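Getting a smooth cup grasp out of a multi-finger hand: tuning the closing controller in Cirken

If you've ever watched a robot hand slam shut on a cup like it was swatting a fly, this one's for you! I spent most of Thursday on the closing controller in Cirken, and I'm so pleased with where it landed that I want to write the steps down while I still remember them.

I'm assuming you already have Cirken talking to your arm and hand, and that the Lepik driver is publishing finger positions and motor currents. If it isn't, go through the Lepik setup page first and come back.

Step 1. Get your rates straight

The arm loop in my config runs at 1000 Hz and the finger loop is slower. Don't try to force them to match. Open hand.conf and set finger_rate to whatever your driver can hold without dropping packets, then run the rate check for a full minute. Mine settled at 183 Hz, and that is plenty for closing on a cup.

Step 2. Split the close into two phases

The old controller had one command: go to the closed pose. It worked on stiff objects and was miserable on everything else. The new one has an approach phase, where the fingers move by position, and a hold phase, where they move by current. In the behavior file that means two blocks, close_approach and close_hold, with a contact event in between.

Step 3. Set the contact threshold per finger

Please don't use one number for the whole hand (I did, for weeks). The thumb carries more load on the way in and will trip early. Record ten closes on empty air, plot the current for each joint, and put the threshold a little over the highest bump you see. Save the plots, because you'll want them when you change the cable routing.

Step 4. Try it on a cup

Start slow, with approach_speed at a quarter of the default. Send the close, let each finger stop on its own, and only then ask the arm to lift.

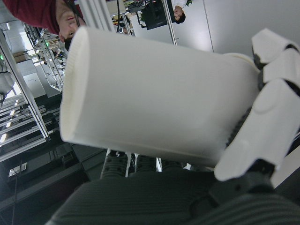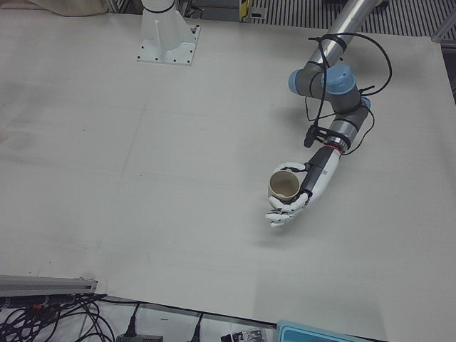

Once your log shows every finger you're using reporting contact, look at the order they reported in. If the thumb is always last, your wrist target is off to one side and the fingers are pushing the cup over to meet it. Shift the target toward the thumb by 2 mm and repeat until the times bunch up. This is my favorite part of the whole job, it's so satisfying when those little ticks line up on the plot!

Step 5. Tune the hold

Raise hold_current in small steps, and stop as soon as a slow wrist roll no longer changes the finger positions. More current than that just warms the motors and squashes thin walls. Deividas Lill wrote the slip monitor that ships with Cirken, and I'd leave it on the whole time. It compares finger positions against the moment of contact and nudges the current up if they drift.

Step 6. Handle the misses

Add a timeout to close_approach. If it runs out with no contact event, open the hand, back the arm off along the path it came in on, and ask the planner for a fresh target. Backing off along the same path matters a lot with a long thumb.

One bug to watch for: builds before 852 don't clear the contact flags when the hand opens, so a second try jumps straight to the hold phase. Update, or call reset_contacts yourself at the top of close_approach.

My full behavior file is in the Pasberg repository under hand_examples, with the plotting script next to it. Next I want to get release working just as nicely, with the fingers opening in reverse contact order.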